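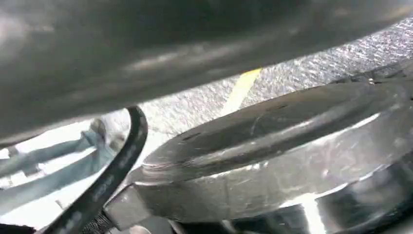
Gewölbte dunkelgraue Fläche, darunter rauer, grau gesprenkelter Boden

Surkeo

Die Surkeo ist eine Rahmentrommel der Grirar, eines Hirtenvolkes im Hochland von Ağca. Sie wird bei Hochzeiten, bei der Namensgebung der Kinder und beim Auftrieb der Herden gespielt. In der älteren Literatur findet man auch die Schreibweise Surkejo.

Name

Das Wort bedeutet in der Sprache der Grirar „die Haut, die antwortet“. Im südlichen Dialekt bezeichnet es zugleich das Fell der Ziege, bevor es gegerbt wird. Ob der Name des Instruments von dem Fell kommt oder umgekehrt, ist nicht geklärt.

Bauweise

Der Rahmen besteht aus einem Streifen Weidenholz, der im Wasser weich gemacht und dann zum Kreis gebogen wird. Die beiden Enden werden mit Sehnen vernäht. Als Bespannung dient das Fell einer weiblichen Ziege, die mindestens zwei Winter alt ist. Das Fell liegt 14 Tage in einer Lauge aus Asche, danach werden die Haare mit einem Knochenschaber entfernt. Der Durchmesser beträgt bis zu 40 Zentimeter. Auf der Rückseite kreuzen sich zwei Lederriemen, an denen die Trommel gehalten wird. Einen Schlägel verwendet man nur im Freien, im Haus spielt man mit den Fingern.

Bedeutung

Nach dem Glauben der Grirar bleibt ein Teil der Ziege in der Trommel wohnen. Deswegen wird eine neue Surkeo zuerst vor der Herde gespielt, aus der das Tier stammt, und erst danach vor Menschen. Eine Trommel mit gerissenem Fell darf nicht weggeworfen werden. Man nimmt das Fell vom Rahmen ab und vergräbt es am Rand der Sommerweide. Der Rahmen wird neu bespannt und gilt dann als jüngere Schwester der alten Trommel.

Der Auftrieb der Herden findet im Juli statt. Die älteste Frau der Familie geht dabei mit der Surkeo vor den Tieren. Der Rhythmus ist in jeder Familie verschieden und wird von der Großmutter an die Enkelin weitergegeben. Männer dürfen die Trommel bauen und reparieren, sie spielen sie aber traditionell nicht. In den nördlichen Dörfern wird diese Regel heute weniger streng beachtet.

Verbreitung und heutige Lage

Mit der Auswanderung vieler Familien kam das Instrument auch nach Akville, wo es in einer Musikschule unterrichtet wird. Dort benutzt man häufig Felle aus Kunststoff, welche gegen Feuchtigkeit weniger empfindlich sind. Viele Spielerinnen aus Ağca lehnen solche Trommeln für die Zeremonien ab, bei Konzerten werden sie geduldet.

Siehe auch: Rahmentrommel, Ziegenhaltung, Wanderweidewirtschaft

Stand des Artikels: 06.04.2023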